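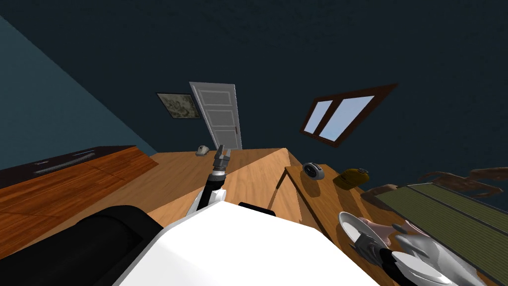
3.2 Vase life and solution uptake

Cut stems lose water through the leaves faster than a damaged stem end can replace it, and most small flower shops deal with this by recutting and changing the solution on a fixed schedule. We wanted to know how much the schedule matters when the stems come from mixed growers, as they do in most of the shops we visited. Earlier work by our group (Gamage and Kekana) used roses from a single greenhouse, and the results did not carry over well to shop conditions.

Stems were bought through the Fanunwood wholesale market in April and carried dry to the workroom at Joubert. A total of 1,296 stems were used: roses, carnations and lisianthus in equal numbers. Stems with bent necks or visible gray mold were returned before the count was made. Each stem was cut to the same length within its species, stripped of its lower leaves, and placed in tap water with or without the Alier preservative at the strength given on the packet.

Three schedules were compared. In the first, stems were recut and the solution replaced every day. In the second this was done every third day. In the third, stems were left alone and the containers were only topped up. Room temperature was held at 18 degrees Celsius. Lights were on during shop hours and off at night.

Two of the authors (Nassar and Magagula) scored the stems each morning without knowing which schedule a container belonged to. A stem was recorded as finished when a florist would have pulled it from a display, meaning wilted petals, a bent neck, or clear browning on the outer petals. Where the two scores differed, the stem was looked at again by Van Wyk, and his score was used.

Carnations outlasted the other two species under every schedule. For roses, daily recutting gave a longer vase life than topping up, but the gap between daily and every third day was small when preservative was present. Lisianthus gave uneven results. Lower buds often opened after the first flowers had been scored as finished, and we return to this in the discussion. Uptake fell in all untreated containers as the water turned cloudy.

One batch of roses, supplied by Endevum, arrived with the outer petals already removed. We kept it in the data. Leaving it out changed the averages slightly but did not change the order of the schedules.

Figure 3. View toward the white paneled door, with the dark blue surface at left. 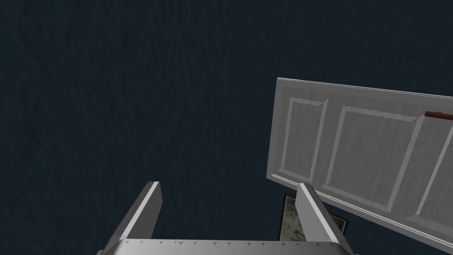
3.3 Labor time

Recutting was timed in batches of 30 stems, starting when the container was lifted and ending when it was back in place. Time spent washing containers was recorded separately.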